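Plekville workshop notebook
Cabinet door, open and close

Started on the door task because the cupboard people at Dillia keep asking whether we can "do cupboards" yet. My answer in June was no. My answer today is a slightly longer no.

What they want is simple enough to write on a sticky note: open the door, put a thing on the shelf, shut the door. A four-year-old does it with a biscuit in the other hand. We have 35 good demonstrations with the hand-held grippers, and a further pile I have marked as doubtful, mostly because the door was let go early and finished the swing by itself. I don't want the arm learning that doors finish by themselves. Some do, most don't.

Ran the policy trained on the 35. It got the door properly open six times before I stopped for tea, and I am being generous with "properly". On two of those the fingertip slipped off and caught the door again further down, which looks clever if you want it to and lucky if you've watched the rest. Closing was better. Pushing a flat thing until it stops is about where machines are good, and I would stop short of calling it a chore.

The usual argument is that we need more data. Breltudov say 2,000 episodes for a cupboard and they may well be right, but I would like somebody to tell me what the next cupboard costs. If it is another 2,000 then we haven't taught anything to open cupboards, we have taught it this cupboard on this table. Nasr (the new policy, still can't say it without sounding as if I'm sneezing) is supposed to help there. Will believe it when I can swap the cabinet over lunch and not tell it.

Things I'd like to know before anyone shows a video to a customer:

Does it use the hinges at all? By which I mean, does it follow the curve the door wants to go in, or does it drag the edge in a straight line and rely on the cabinet shifting to make up the difference. I think the second. There was a scrape on the table in several runs and I have been pretending not to hear it. Tape on the feet tomorrow, then we'll see how many of the six survive.

Does the inside matter? The stickers give the cameras something to hold on to. A plain grey box is a horrible thing to look at if you are a tracking algorithm. Fair enough for collection, but kitchens don't come with stickers on the back panel. Want one batch with them peeled off. Expect grumbling, as they never go back on in the same place.

Does the ceiling light matter? I suspect a lot. With the door standing open its smooth face comes up bright at the top and flat everywhere else. Try a run with the blinds down and one lamp on.

Also the placing step. Everyone talks about the door and forgets that the shelf has a lip of its own and the gripper is wider than what it is holding. Reaching in past the door edge is where I would put my money on trouble. Haven't trained on it yet, so that is opinion and can be crossed out later.

For the Dillia reply – suggest we say the door closes reliably on our bench and leave it there. If they want a number, run 100 in a row with the feet taped, on a cabinet it hasn't met, and give them whatever comes out. I would rather send a bad number than a good clip.

To do: tape, more blank SD cards, check left gripper for play in the jaws, relabel the doubtful pile so it doesn't creep into training again.

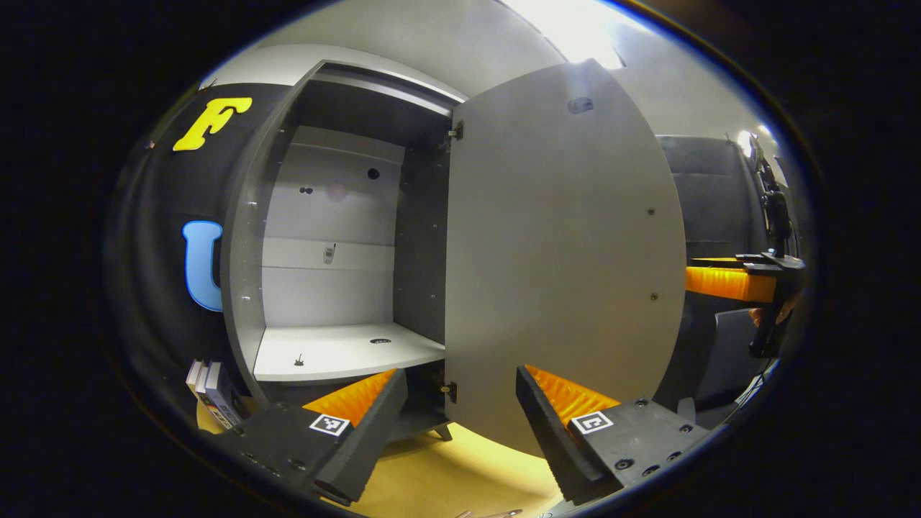 Written up at the door bench, Plekville, 3rd April

Left-hand books stay where they are against the cabinet. Same for the yellow F and the blue U on the backdrop: if either one moves halfway through a batch, note it on the sheet. Both hinges want a drop of oil before the next session, and write down that it was done, or we'll spend a week crediting Nasr with it.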